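Handside Fabric Store: Frequently Asked Questions

Orders, cutting, shipping and returns

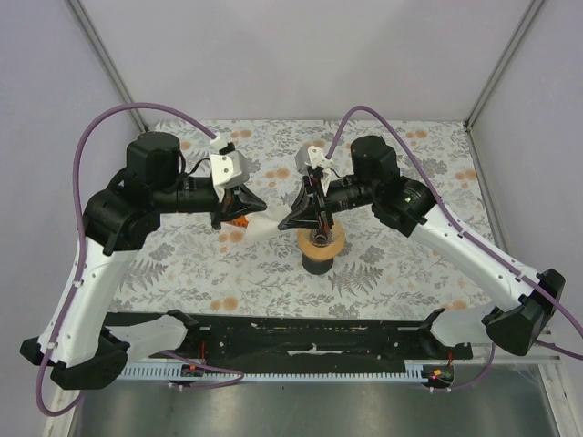
Floral print covering a work surface.

Last updated 11 May 2020

Our cutting room is open, but the shop floor is closed to walk-in customers until further notice. Online and phone orders are being filled as usual. Please read the section on shipping before you write to us about a late package.

ORDERING

How is fabric sold?

By the half yard. If you enter 3 in the quantity box, you will get one and a half yards in one continuous piece. The cart shows the total length under the fabric name, so check that line before you pay.

Is there a minimum order?

Half a yard for most fabrics. Oilcloth and upholstery weights have a one-yard minimum. Thread, zippers and bias tape can be ordered singly.

Can I order by phone?

Yes. Phone orders are taken on weekdays from 10 to 4. Have the item number ready. It is printed below the price on each product page. Widad Mahasneh handles phone orders, and if you reach the machine she will call you back the same day or the next.

Will my yardage come in one piece?

Yes, unless we contact you first. If the bolt runs short we will offer you two pieces, a different color, or a refund for that item. We will not split a cut without asking.

Can you hold a fabric for me?

We can hold up to 5 yards for one week. Sale fabrics and remnants can't be held.

Do you send swatches?

Yes. Swatches are 3 inches square and you can order as many as 5 at a time. On large prints, a swatch won't show the whole pattern. The product page gives the repeat in inches.

Why does the color look different from the one on my screen?

Screens vary, and so do dye lots. If you need to match something you already have at home, order a swatch first. If you are adding to an earlier purchase from us, put the old order number in the notes and Florencia Yáñez will compare it against what is on the shelf now.

CUTTING AND CARE

Do you cut on grain?

Quilting cottons and linens are cut straight across from the fold. Checks and stripes are cut along the printed line. Some prints are slightly off grain from the mill, and for those we add two inches at no charge.

Should I wash fabric before I sew it?

We recommend it for cotton, linen and rayon. Wash it the way you plan to wash the finished item. Cotton can shrink up to 5 percent in length, more if it goes through a hot dryer. Don't prewash wool coating, oilcloth or anything marked dry clean only.

How much extra do I need to match a floral print?

For curtains, add one full repeat for each panel after the first. For a dress or shirt, one extra repeat is usually enough unless the pattern has a center front seam. Small scattered florals don't need matching.

Which florals are one-way prints?

Look for "directional" on the product page. Palma, our most popular floral, is directional. All the stems point toward the same end, so pattern pieces can't be turned upside down to save fabric. Steltano is a tossed print and can be laid out either way.

Can I use quilting cotton for a tablecloth?

Yes. Most of ours is 44 inches wide, so anything broader than a small kitchen table will need a seam. The Kastton line comes in a wider width and is a better choice for tablecloths and quilt backs.

Do you hem or sew to order?

We hem straight edges on tablecloths and curtain panels. Nélida Retamal does this work and the wait is currently three weeks. We don't do clothing alterations.

SHIPPING

How long will my order take?

Orders are cut within five working days. In April we fell further behind than that, mostly on elastic and plain white cotton, and those orders have now all gone out. Once a package leaves us, delivery time depends on the carrier.

What does shipping cost?

It is figured by weight at checkout. Orders of over 585 dollars ship free within the continental United States.

Can I add to an order after I place it?

Yes, if it hasn't been cut. Call or email with the order number. Once it has been cut, the new items will go out as a separate order with their own shipping charge.

Can I pick up my order?

Curbside pickup is by appointment. You will get an email when the order is ready. Use the side door on the parking lot, ring the bell, and give the name on the order.

Do you ship outside the United States?

To Canada only at present.

RETURNS

Can I return cut fabric?

Cut fabric can't be returned unless it is flawed or we sent the wrong item. Check your fabric before washing or cutting it, and tell us within 14 days if something is wrong. Please include a photo with a ruler next to the flaw.

What about notions and patterns?

Unopened notions can be returned within 30 days. Paper patterns can't be returned once the envelope has been opened.

How are refunds paid?

To the card you used. Allow one week. Store credit is available if you prefer it.

OTHER QUESTIONS

Do you offer a discount for schools or quilt guilds?

Yes, 10 percent on full bolts. Write to Amber Furnival with the name of your group and the fabrics you want.

Do you buy fabric from the public?

No.

Where do I send mail?

Handside Fabric Store, P.O. Box 1308. Please don't send returns to this address. We will email you a return label.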